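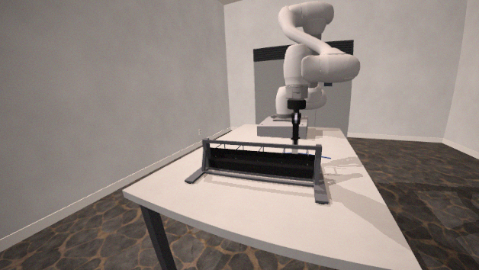

Relum Bench Cell Planning Kit

If you have ever stood beside a new arm with a tape measure in one hand and a safety standard in the other, wondering which page to start with, this kit was put together with you in mind. Relum comes from Pundau, and it covers the part of the job that sits between choosing a robot and letting people work near it: the layout, the risk assessment and the paperwork that ought to follow the cell around for the rest of its life.

You get a simulated bench cell that you can change to match your own, plus 17 worksheets written in plain language. They follow the general order of ISO 12100 (set your limits, find the hazards, judge the risk, then reduce it) and point you to ISO 10218 when you reach the robot itself. You will still need your own copies of the standards, and a qualified person to sign off on the real cell!

Marit Söderlund wrote most of the worksheets, and she is firm about one thing: look at the fixture as closely as you look at the arm. A hand can be trapped between a wrist and a rack just as easily as between two joints, so the pinch point sheet asks you to go over every place where the tool comes down close to something rigid.
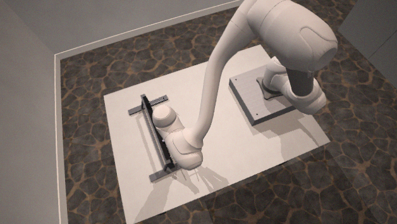

Relum bench layout with the wrist down beside the rack.

Good habits the kit will walk you through:

Mark the full reach of the arm, tool included, before you decide where people stand.
Check the approach to the fixture from both sides.
Write down who may change a speed limit, and keep that list short.
Go back to the assessment whenever the tool, the part or the fixture changes.

In the box
Layout software, 2 seats
Worksheets, printed and editable
4 review sessions by video with Elsa Sjögren

Price: 1150 per site, with updates included through the following June. The Plemex fixture library is sold separately and loads straight into the same layout.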